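Week 7 Handout: Reading the Cable, the Rope and the Knot

Welcome back! Last week we finished with fiber and twist, and a lot of you stayed behind to untwist your samples all the way down to single hairs, which made me very happy. This week we get to the part of the course I look forward to most, which is what happens when you bend a rope, hang something from it, and ask it to stay put.

Bring your practice cord (the 2-meter length from the Kirnent bag, not the thin stuff) and something round to tie to. A broom handle is great. A chair leg is fine.

Where we are

So far we have treated a rope as a straight thing. We pulled on it, it stretched, it pulled back. That got us a long way, and you should still be able to explain why a laid rope wants to spin when you load it and why a braided one mostly doesn't. If that's fuzzy, go back to the Week 5 sheet and do the pencil exercise again, slowly, with the three colored strings. It's worth the ten minutes.

But a rope that only ever runs straight is hardly a rope at all. It has to go around things. It has to come back to itself. And as soon as it does, the simple picture falls apart in the most interesting way.

Bending

Take your cord and fold it sharply over your finger. The strands on the outside of the bend are stretched and the ones on the inside are squashed and wrinkled. The load is no longer shared fairly. The outer strands are carrying far more than their portion, and the inner ones are on holiday.

Now fold it over the broom handle. Much gentler! The difference in path between inside and outside is smaller compared to the size of the curve, so the strands go back to sharing. This is the whole idea behind the bend ratio: the diameter of the thing you bend around, divided by the diameter of the rope. A small ratio means a tight bend and a tired rope. A big ratio means everybody pulls together.

Please get comfortable with this number. It will be back in Week 9 when we do pulleys, and it explains almost everything about why old pulleys are so much bigger than people expect.

A point from last year's group that I've kept in: bend ratio matters even when the rope isn't moving. A line that sits over a sharp corner for a whole winter gets hurt there. Every small tug from the wind works the same few strands. If you have a clothesline or a swing at home, go and look at where it goes over the branch or the hook. I would love to see some July swings brought in for the autopsy session.

Friction, our best friend

Wrap the cord once around the broom handle and pull on one end while a partner holds the other end lightly. Easy to hold, isn't it? Now wrap it again. And again. By the third turn a partner with two fingers can hold you leaning back with your full weight (do this over a mat, please).

What's going on is lovely. Each little bit of contact takes away a fraction of the pull that reaches it, so the next bit only has to deal with what's left, and it takes a fraction of that. The effect multiplies. You don't get twice the grip from twice the wrap, you get the first grip times itself. If one full turn cuts the pull to a third, two turns cut it to a ninth, and three to a twenty-seventh.

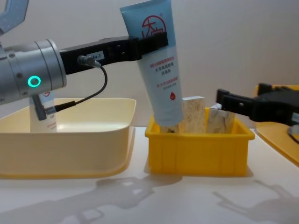

Two things to notice about this. First, the size of the handle drops out completely. A fat post and a thin post with the same surface give you the same holding power for the same number of turns. People refuse to believe this until they try it, so try it. (The fat post is still kinder to the rope, for the reasons in the section before.) Second, the surface matters a great deal. Wax your broom handle and do it again and you'll need more turns for the same hold.

The old harbor hands at Jurby, the little port we use for the reading, had a saying written up in the net shed: "turn first, tie after." You take your turns around the post to tame the load and only then bother with the knot. The knot at the end of three good turns has next to nothing to do.

What a knot is for

With that in hand, knots stop looking like magic. A knot is a way of making a rope be its own post. It presses on itself, it wraps around itself, and the friction at each crossing eats up the pull until there is nothing left to drag the loose end through.

So when you look at a new knot, ask where the load comes in, and follow it. Where does it get pinched first? What does the pinching? Is the thing doing the pinching also being pulled tight by the load? If the answer to that last one is yes, you have a knot that grips harder the more you ask of it, and those are the good ones.

Try this on the clove hitch. The load comes in and runs under the crossing turn, and the crossing turn is pulled down onto it. Nice. Now try it on a granny knot. Follow it through and you'll see the ends come out sideways, and under a load that jiggles, the whole thing twists and creeps. The reef knot differs from it by a single crossing, and behaves so much better on a parcel that I still find it a thrill every year. It is still not a knot for joining two ropes that somebody's weight depends on. Use a double fisherman's, or ask me.

The price you pay

Every knot makes a rope weaker. You already know why! It's the bending section again. Inside the knot there is always a tight curve, with a bend ratio of one or so, and the outer strands there are carrying too much. When a knotted rope is pulled until it breaks, it generally breaks right where it enters the knot, at the first hard bend under full load.

For our practice cord, imagine a straight length that fails at 200 kilograms. Put in a knot that costs 30 percent and you are down to 140 before you have done anything else. Then take off your safety margin. You can see how quickly a strong rope turns into a modest one, and why riggers splice whenever they have the time. In a splice the strands are tucked back along the rope in gentle curves, and the friction is spread over a long stretch.

Pimunley notes

The Pimunley reading is long and a bit old-fashioned, and I adore it. Read the chapter on bell ropes properly and skim the one on tarring. When you get to the table of hitches, ignore the column marked "strength." The author never says how it was measured, and a couple of the values can't be right. The drawings are superb, though. Cover the names and see how many you can tie from the picture alone.

If you have the Tse edition, the page numbers are off from mine, so go by chapter titles.

For next time

Tie a round turn and two half hitches until you can do it with your eyes shut. Then do it behind your back.

Work out the pull left after one, two, three and four turns if each full turn cuts it to a quarter. Start from 200 kilograms. Draw the result as a curve and bring the drawing. I want to see the shape, and I don't mind at all if it's in crayon.

Find one knot in everyday use (shoelace, curtain, dog lead, trash bag, anything) and trace the load through it on paper. Mark the first hard bend with an X.

If you want more, look up the trucker's hitch and figure out how much pull you gain, then figure out how much of that gain friction steals back. We'll argue it out at the start of the next class.

Room opens at 6:30, and there is spare cord in the blue crate by the door.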